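December
Student project report, Department of Automation, Burkbridge Technical College
Written by E. Bozkurt

Review of the Pokeck starter kit for sorting tasks

Our department is thinking to buy robot kits for the second-year laboratory course. In my project I had to test one kit, the Pokeck, and to write if it is suitable for students who never programmed a robot before. The kit was lent to us by the shop Grandgate for one semester. I did not receive any payment from them, and they did not read this report before I gave it in.

The kit costs 472 euros with the student discount. In the box there are the arm, a power supply, a fixed camera with a stand, two sets of fingers and a printed guide of 114 pages. The guide is written clearly, but the chapter about calibration comes too late. I tried to run the first program before I read it, and the arm closed its fingers beside the object every time. After the calibration the error was much smaller. I would advise the producer to move this chapter to the beginning.

The installation of the software took me one afternoon. On the laboratory computers I needed administrator rights, so I had to wait until Thursday for our technician. On my own laptop there was no such problem.

For the main test I chose a pick and place task with colored cubes and a basket. The program must find each cube by its color, pick it up and put it in the basket. I wanted a task which is easy to explain to a beginner, but which still uses all parts of the kit: the camera, the color detection, the path planning and the gripper.
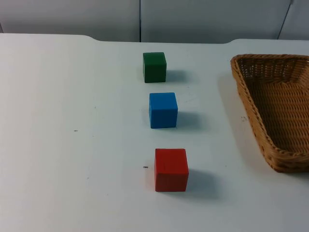
The color detection is done with three sliders for each color, and the result is shown live on the screen. This is a very good idea for teaching. Students can see at once what happens when the limits are too wide. Green was the most difficult for me. When I set the limits low enough for a dark green, the software sometimes took a shadow as an object too. The guide recommends a second lamp for this case, but there is no lamp in the kit.

The path planning is simple. The arm goes up, moves to the side and goes down again. It is not fast, but for a course I think slow is better - a student has time to press the stop button. The height of the basket wall must be typed in by hand. I forgot it one time and the arm pushed the basket across the table.

In the whole semester I recorded 2,872 pick attempts in the log file. The log is a normal text file and can be opened in any spreadsheet program, and this saved me a lot of work. The failed attempts were mostly of two kinds. Either the cube was turned by an angle and the fingers touched its corner, or the cube was too near to the limit of the reach.

I also wrote to the support of Grandgate with a question about the softer fingers. The answer came the next morning and it was useful.

My opinion is that the kit can be used in the second-year course, if the department buys a lamp for each table and gives the students a short sheet about calibration. For a final-year project it is maybe too limited - the planning cannot be changed without the paid version of the software, and I could not test that version.

Contact: Automation Laboratory, Burkbridge Technical College | Copyright Burkbridge Technical College, student reports | Back to top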